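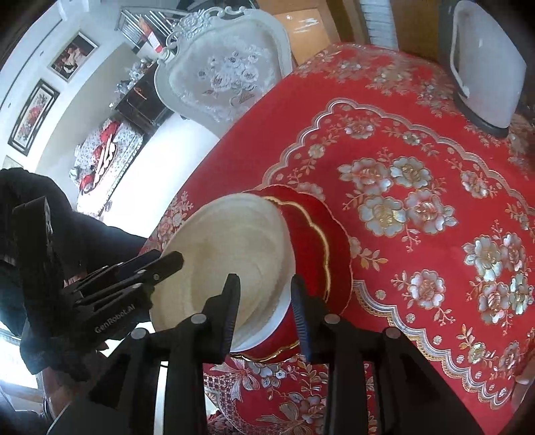 How should a printed holiday tablecloth with metallic flowers be ironed? From the back, on the lowest setting that moves the creases, with a dry pressing cloth between iron and fabric.

Home Kitchen Table Linens Workshop Contact

Metallic print dulls under direct heat. Test a corner first — five seconds is enough. Leave steam off over the print.

Lay the cloth before the mats. Gold-trimmed mats are wiped with a soft damp cloth, never scoured. Lift dishes to move them; dragging scratches the trim.

Store rolled, print side out, until November.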